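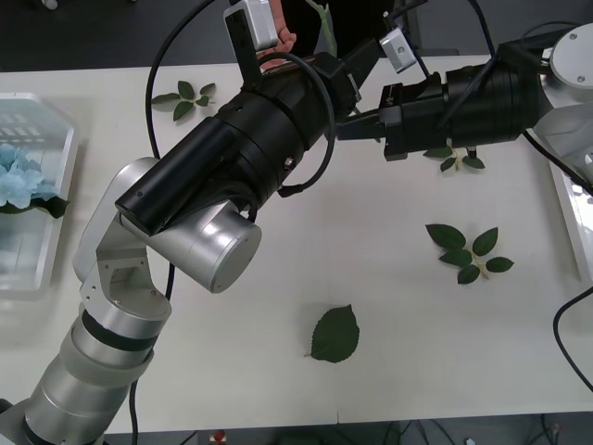 Greenery, spread out in separate pieces on the white tabletop.

Faux Flowers on a White Table: A Gallery

I have never been sold on artificial flowers. They collect dust, they fool people from across a room and let them down at arm's length, and every catalog swears that this year's are different. The Gimell range gets talked up that way more than most, so I went over to the Penenside workroom to look at roses and hydrangeas lying flat under plain light, with no vase to flatter them. A vase hides the stem, and the stem is where I expect to be let down.

The leaf sprigs are sold as filler. I'd call them the part you pay for without wanting. Vogler charges $18 for a mixed bundle of greens, and I'd still rather cut something off the hedge. Spread over a table they do look livelier than they do in the bag, I'll give them that.

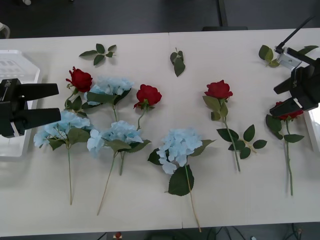
Home & Table Quarterly, No. 107, p. 18

Red roses and pale blue hydrangeas, heads toward the far side, stems toward the near edge. The red is deep and the petals are tightly layered, maybe too tightly. A garden rose has at least one petal that has given up. I looked for one in this lot and didn't find it.

The blue is easier to believe. Hydrangeas are fussy, papery-looking things even when they're growing, so a copy has less ground to cover. I would put these in a hallway – a dim one – and not feel bad about it. Would I put them next to a real one in June? No.

Sorting by color sounds like a job for people with time on their hands, but it does show up the repeats. Put two blue heads side by side and you start hunting for the same floret in the same spot. My advice is to turn one of them and bend its leaves a different way before anyone else gets the chance to look.
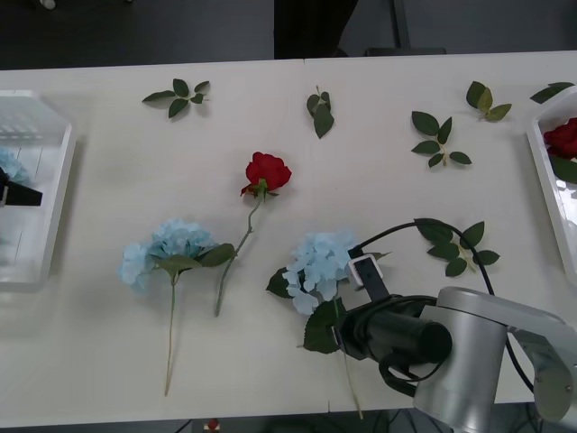 The other test is whether a stem will sit where you want it. Most sellers say theirs are "fully poseable," a phrase I have stopped reading. Bend one low down, let go, and see what it does before you buy a whole armful. Trurnora's online shop wants $95 for a finished arrangement in a bowl, and for that money I'd expect every stem to have been bent by someone who has met a plant.

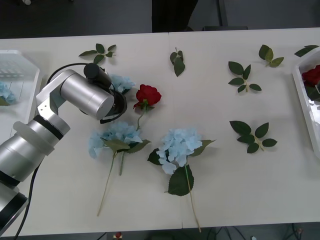

Odell Farrimond

A rose with its small green calyx, two hydrangeas lying nearly parallel below it, and leaf sprigs scattered over the rest. I like the long thin stems better than the blooms, which I didn't see coming. Am I converted? Not yet. Ask me again when they've had a winter on top of a bookcase.

369 shares | 18 comments

More galleries
Dried Grasses: Worth the Mess?
Inside the Penenside Ribbon Drawers
Vases That Tip Over

Contact us | © Home & Table Quarterly | Back to top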